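Greltell opens second room for teaching robots household chores

2 min read

Greltell has opened a second recording room at its Medholm site, where staff guide two-armed robots through small household jobs so that a learning system can copy them later. The room began work in May and has nine stations, each with a table, a pair of arms and a fixed set of everyday objects.

An operator stands behind the robot and moves its arms and hands by remote control. Each attempt at a job is saved as one example, with the camera view from the robot's head and the positions of every joint. A good operator can record 30 examples in an hour, said Faustine Guérin, who runs the Medholm site. New hires manage far fewer in their first weeks.

"Most of the time goes into putting things back," Guérin said. "You move a basket, you save it, you reset the table, and you go again. People get quick at the robot part long before they get quick at the reset."

The company keeps a list of 194 jobs it wants covered. They include folding towels, opening drawers, sorting cutlery and moving full containers between shelves. The older room, in the same building, handles laundry and anything that involves water. The new one is for kitchen and storage work.

Operators work in pairs on four-hour shifts. One drives the robot while the other watches the recording and marks any attempt that should be thrown out. A dropped object does not count against an example if the operator picks it up and finishes the job. Yakubu Onuoha, who trains the operators, said those recoveries are kept on purpose and tagged separately.

"If the system only ever sees clean runs, it has no idea what to do when something slips," he said.

The recordings go to a team in Trolholm, led by Parisa Ansari, which trains the model and sends back a list of weak spots every two weeks. The latest list asked for more work with two hands on one object, and for more changes in where the object starts. Ansari said an earlier model did well with containers placed in the middle of a shelf and poorly with the same containers a few inches to one side.

Greltell has so far kept 369 hours of recordings from the two rooms. It plans to share a portion with Ogbonna, a smaller firm that makes software for warehouse arms, under an agreement signed this spring. Neither company would discuss the price.

Kayode Akpan, an operator who moved over from the laundry room, said the shelf jobs are harder than they look. The hands have to come in from both sides without bumping the rack, and the operator has to judge depth from a flat screen. He said he now pauses with both hands open before every lift to check the spacing.

The site is hiring operators for an evening shift that will start at 5 p.m. No background in robotics is required. Applicants are given a one-hour trial at a station and are paid for it.

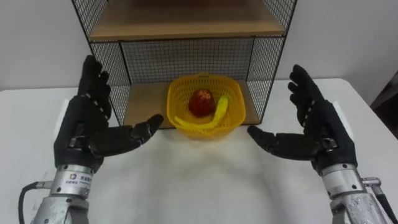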